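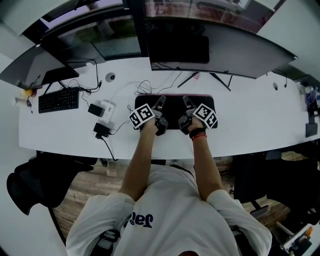 Última modificación: marzo, 18:42

Foro > Escritorios y oficina > Cables en una mesa larga y curva

kurudero_34 escribió:
Hola a todos. Quiero ordenar los cables de la mesa blanca y no sé por dónde empezar. Detrás de la alfombrilla negra tengo un nudo de cables negros, y hay otro blanco que viene desde la izquierda. La regleta está encima del tablero, al lado del teclado, con los adaptadores. La mesa tiene pasacables redondos, pero no los aprovecho bien. ¿Pongo una bandeja debajo?

Ornum escribió:
Sí, bandeja. Yo compré una de 100 cm en Cundeddale y me costó unos 34 euros. La regleta va dentro y arriba dejas solamente lo que tocas cada día.

tres_patas escribió:
No estoy de acuerdo. En una mesa curva la bandeja recta queda mal y las rodillas la encuentran siempre. Yo usaría velcro y el pasacables más cercano. Primero desenchufa todo y separa corriente y vídeo.

Ornum escribió:
Con dos bandejas cortas se sigue la curva sin problema — yo lo hice así.

oddsson escribió:
El pie en V del monitor curvo ocupa mucho fondo. ¿Has pensado en un brazo? El cable baja por dentro y ya no ves el rojo colgando.

kurudero_34 escribió:
Gracias. El brazo me da miedo por el peso, el monitor es grande. Voy a probar primero el velcro — es lo más barato — y después miro las bandejas.

tres_patas escribió:
Bien. Pero no aprietes mucho las vueltas, y deja un poco de cable libre para mover las pantallas.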